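The Sample Register at Firnden, and Why I Still Defend It

It is now 14 years since the district soil survey at Firnden adopted a written register, and I have been asked by several colleagues to set down how it is kept. The views expressed are my own. The rules were drafted by Touran Amini and have been amended 3 times.

Each sample is entered on the day it arrives, in ink, with the field name, the depth and the initials of the person who dug it. Corrections are made with a single line, so that the first entry can still be read.

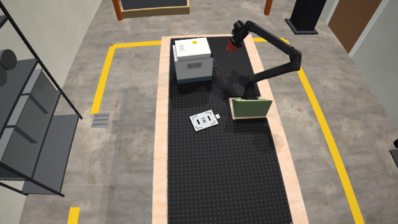 Issue 9

The most frequent fault is the field name. Farmers in the Nalesen valley use names which do not appear on any map, and two farms may each have a Long Meadow. Azadeh Mohammadi proposed in January that the parish be added in every case. This has been done, although the older pages remain as they were.

Depth is the second difficulty. Some diggers measure from the top of the grass and others from bare earth. The register now requires bare earth. 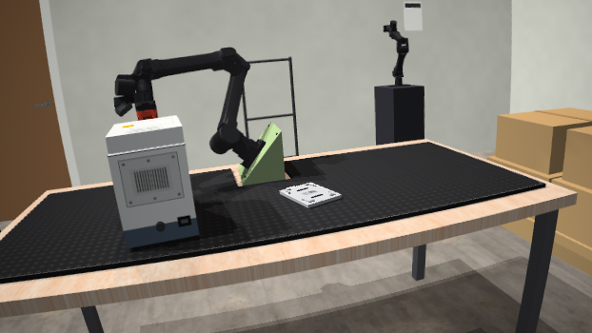
Soil Records Section, Firnden

Requests to consult the older volumes should be made in writing to Ginette Chisholm. Volumes may not be taken from the reading room. Nearly 100 requests were received last year, most of them about drainage, and a good number from families tracing the history of a holding.

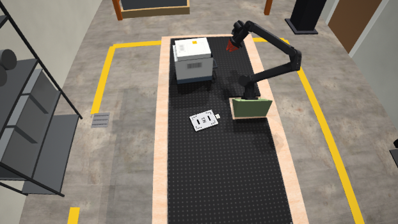

A register is only as useful as the mark which ties each line to its bag of soil. Our numbers are still written by hand on card tags, and the ink suffers in a damp store. A barcode label, such as the black-and-white one on the front of the white machine, would spare us much squinting at smudged sevens. Zohreh Esfahani has asked for the handwritten number to be kept beside any printed code, and I support her request. The tags for the Fukell fields will be rewritten first.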